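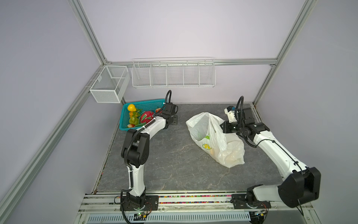
Teal plastic basket and marble-patterned tabletop

Plastic shopping bag

A plastic shopping bag is a light carrier bag made from plastic film and used to take goods home from a store. Most are made of polyethylene. The common grocery type, with two handles formed from the same sheet as the body, is called a T-shirt bag or vest bag.

Manufacture

Pellets of polyethylene are melted and pushed through a ring-shaped die. Air is blown into the resulting tube, which stretches the film and sets its thickness. The tube is cooled, flattened and wound onto rolls. Printing is usually done on the roll, before the film is sealed and cut into bags. The handles are made by punching a piece out of the top edge.

High-density polyethylene gives a thin, crisp film that rustles when handled. Low-density polyethylene is softer and is more often used for thicker bags, such as those from clothing stores. White bags get their color from titanium dioxide mixed into the melt.

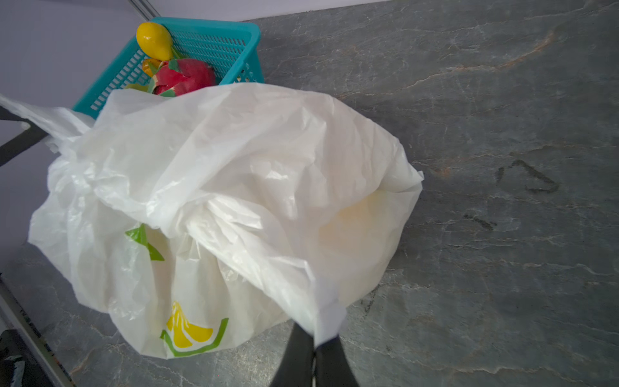

Can plastic shopping bags go in a household recycling bin?
In most places they should be kept out of it. Thin film wraps around the rollers in sorting plants and stops the line. Many supermarkets have a separate collection point for clean, dry bags.

Reuse

Used bags often serve as liners for small trash cans or as covers for shoes and damp clothing. Thin bags tend to fail first at the base of the handles, where the load is concentrated. Thicker bags sold for repeated use are generally 40 microns or more – the exact limit depends on local rules.

Regulation

Rules on bags take the form of bans, charges or thickness limits. The town of Virkolstead introduced a charge of 5 cents per bag in August, with an exemption for bags holding raw meat or loose produce. Neighboring Tarard chose a ban on thin bags instead, which took effect on Saturday, December 8, 2018. Stores there were allowed to use up bags already in stock.

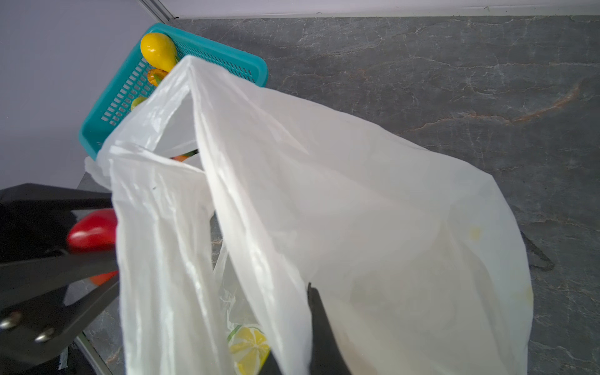 Plastic bag with handles, next to a basket of toy fruit

See also

Paper bag
Reusable shopping bag
Polyethylene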